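I sold my last shares of Priltance in February. I had owned them for six years, and for most of that time I couldn't have told you what I was waiting for.

I bought in at 51 after my coworker Abelardo Valdebenito mentioned the company over lunch. That was all the research I did. It went up, I bought more, and by the second year it made up nearly half of my account. Then it slid for 3 years and I kept telling myself I'd sell when it got back to what I paid.

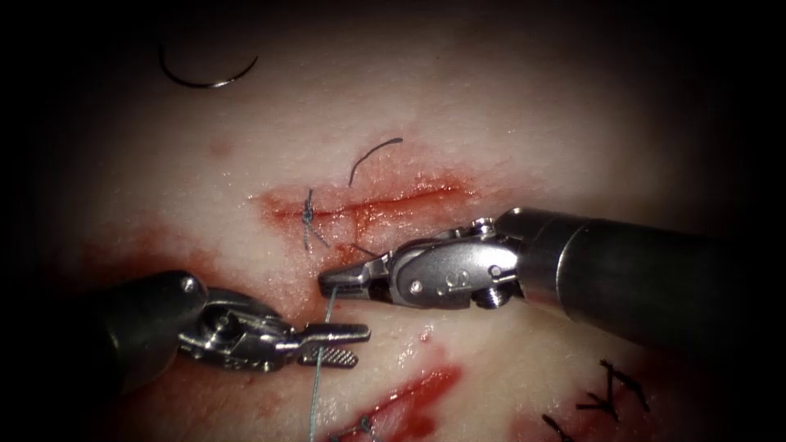

My rule now is that no single stock gets to be more than a small slice of the account, and anything I buy needs a written reason. One page, by hand, kept in a folder. I wrote one last month for a fund that holds medical device makers. I can look at two robotic instruments working beside a cut with one knotted stitch and understand that somebody has to build those jointed metal wrists, but that tells me nothing about whether the companies are priced fairly. So the page is mostly about fees and what the fund owns. I put in $100 a month and leave it alone.

Mirta Olivares, who does my taxes, asked why I didn't sell Priltance sooner and use the loss. I didn't have a good answer. I had the idea that it wasn't a real loss until I sold. The account balance had been saying otherwise the whole time.

The money from the sale went into the plain index fund I already had. I check it when the quarterly statement comes. I still own a little Fontana, which is up, and I haven't written a page for that one yet.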